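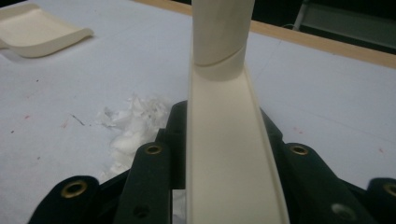
A cream plastic part held in a hand-held gripper during a demonstration session.

Notes on Teaching a Two-Handed Sweeping Task

In February, work on the Tomari project moved from single-object tasks to tasks that require both hands. Sweeping a table into a dustpan was selected as the first of these. The present post records how the demonstrations are given and which points have required correction.

The method is direct. A demonstrator takes one hand-held gripper in each hand and performs the task at normal working height. The movements are recorded and later used to train the policy, which is known internally as Uvari. Remote control was tried in the autumn at the Brennan site and remains in use for heavier objects. For sweeping it was found to be slow, and demonstrators reported that they could not judge how firmly the brush was meeting the table.

The collection now stands at 811 demonstrations, given by 16 demonstrators. A usable sweep takes around 19 seconds.

Holding the dustpan

The left gripper should close on the end of the handle and keep the scoop flat against the table. Early demonstrations often placed the fingers too far forward, and the front edge of the scoop then lifted as soon as the brush pushed against it. The handle is rounded toward one end and open like a channel at the other, so the grip may settle differently from one attempt to the next. Demonstrators are asked to close the gripper once and to leave it closed. Repeated small adjustments are copied faithfully by the policy and serve no purpose.

Holding the brush

The right gripper takes the brush with the bristles facing the pan. Strokes should be short and should end at the lip of the scoop. A demonstrator who hurries tends to scatter the paper scraps – a fault that is easy to see and should simply be swept up as part of the same demonstration. Seven recordings were withdrawn in the first week where the demonstrator had put down a gripper and used a bare hand.
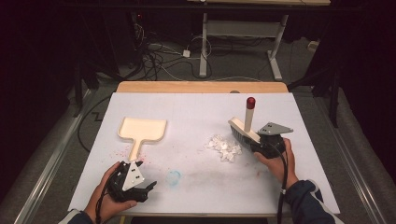 Changes for the Next Round

The next round will be held at Floten, with a table of a different height. The starting position of the scraps will also be varied more widely, as too many of the present demonstrations begin with the pile in the middle. Sessions will be kept shorter. The quality of the strokes has been seen to fall toward the end of a long afternoon, and the recordings made after four o'clock are still under review.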